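Trurent Lab Course: Two-Arm Manipulation
Handout 4: Sorting blocks into bins
Course staff: Gerrit Mthembu, Karabo Mabaso
Revised 20/11/2025

4.1 Scope

The handout covers the block sorting exercise from the bench session through the written report. It assumes the joint calibration from Handout 2 has been completed and signed off. Groups that recalibrated after a cable change must use the new offset file. The old one loads without any warning and shifts the gripper far enough to miss a block on its short side.

The exercise uses the Molefe bench. Both arms are driven through Fludar, the course control package. Trials are recorded and replayed in Grutus. Version 2 of the trial template is required; reports made with the first version will be returned unread.

4.2 The task

Loose building blocks are spread on the table in front of the bins. Each block is to be picked up by one arm and released in the bin assigned to its color. The yellow bin takes yellow and orange blocks. The black bin takes everything else. When the divided black tray is used in place of the plain bin, blue goes in the left compartment and red in the right.

A trial ends when the floor is clear, when the time limit of 200 seconds is reached, or when either operator calls a stop. A called stop is a valid result and is logged as such. A block that lands on a rim and stays there counts as not sorted. A block in the wrong bin counts as an error even if it is later moved, and the move is logged as a separate action.

Start layouts are not standardized. Each group scatters its own blocks and saves an overhead sketch before the first trial. The layout should include at least one tight cluster, with blocks touching along a long side, and at least one block standing on end.

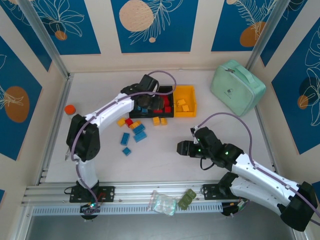 Karabo Mabaso asked that the touching blocks get more attention in the grading, on the grounds that a group can reach a good score by clearing the isolated ones and letting the clock run out. Clusters are therefore scored separately this year. See 4.6.

4.3 Dividing the work between the arms

Two arms over one small table can reach most of the same points. Fludar does not prevent them from colliding. It stops both arms when the measured joint current passes the limit, and by that time the links have already touched. The division of space is the responsibility of the group and must be written down before the first trial.

Three schemes have been used in past terms.

Fixed split. A line is drawn through the middle of the table and each arm stays on its own side. Simple to write and simple to check. It fails when the bins sit at the back center, where both arms have to cross toward the same place to release.

Zone lock. The area over the bins is treated as a shared zone. One arm may hold the lock at a time. The other waits at a park pose outside the zone. Waiting time is logged by Grutus under the heading "hold."

Role split. One arm works the floor and the other works the bins, with a handoff between them. The slowest of the three and the hardest to tune. Permitted, but groups choosing it should speak to Gerrit Mthembu first.

Most groups should start with the zone lock. The park pose needs some thought. An arm folded too far back takes a long time to return, and an arm parked low blocks the view of the floor from the opposite side. Cable loops count as part of the arm when clearance is checked. The loop above the wrist is higher than the wrist itself and moves later than the wrist does.

4.4 Bench procedure

Step 1. Clear the sweep area of both arms. Log any object left inside the enclosure on the trial sheet with its position.

Step 2. Power the left arm, wait for the ready message, then power the right arm. The order matters because Fludar assigns arm names in order of connection.

Step 3. Run the gripper check on each arm: full open, full close, half open. Repeat if the reported width at half open differs between two passes.

Step 4. Place the bins and record their corners by touching each with the closed gripper. Do not reuse corner values from an earlier session.

Step 5. Run one trial at low speed with the locks active. One arm should be able to approach a cluster on the floor while the other holds a position over the tray.
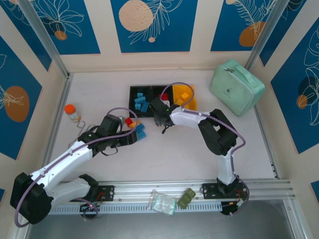

Step 6. Run the scored trials. The speed setting is 61 for all groups and may not be changed between trials.

Step 7. Save the Grutus recording before clearing the table. Recordings saved after a reset lose the final block positions.

Step 8. Park both arms, then power down in the reverse order of step 2.

4.5 Approach and grasp

The default approach in Fludar is straight down from above the center of the block. For an isolated block lying flat this is adequate. For a block in a cluster it often is not: the fingers need clearance on two opposite sides, and a neighbor touching a long side removes one of them.

Options, in the order they should be tried:

a. Rotate the wrist and grasp across the short side.
b. Take the outermost block first and work inward.
c. Close the gripper and push the cluster apart, then look again.

Option c is allowed once per cluster. Each push is logged as an action. A push that sends a block under the arm base or against a wall is an error.

Blocks standing on end are a separate case. The contact area is small at the top and the block tips if one finger arrives before the other. Lower the arm until the finger pads are level with the middle of the block, then close at the slow rate. If it tips, treat it as a flat block and plan again. Do not try to catch it.
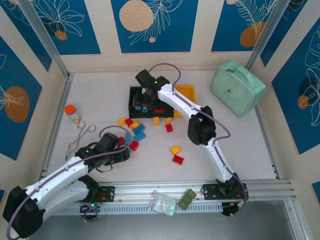 Grasp order should be settled on paper before the arms are powered. Working out an order at the bench uses up table time and tends to produce a plan that suits the first three blocks and no others. Start from the blocks that constrain the rest. With a small blue brick upright at the tip of the left gripper and a red one just beside it, the upright brick comes first, since any wrist rotation made to reach the red brick risks knocking it over. Yellow and red bricks set apart toward the middle of the floor can wait until the left side is done. Write the order as a numbered list and mark which arm takes each block. Changes made during a trial are entered next to the original line, with the original left readable.

4.6 Scoring

The exercise is marked out of 100. Sorting results and cluster results are marked separately, and the report is marked on its own. The weights are on the course page. Errors are subtracted from the sorting mark only. Called stops carry no penalty if the reason is stated on the sheet.

4.7 Report

Submit one report per group. Include:

- the start sketch and the planned grasp order
- the scheme chosen under 4.3 and the park poses for both arms
- the hold time for each arm, taken from Grutus
- every error, with the time stamp and a one-line cause
- one change the group would make to its scheme, with the expected effect on hold time

"The gripper slipped" is not accepted as a cause. State the width commanded, the width reported and the closing rate.

Raw recordings go in the group folder under the September naming rules. Handout 5 covers the handoff between arms and uses the same bin corners, so keep the file.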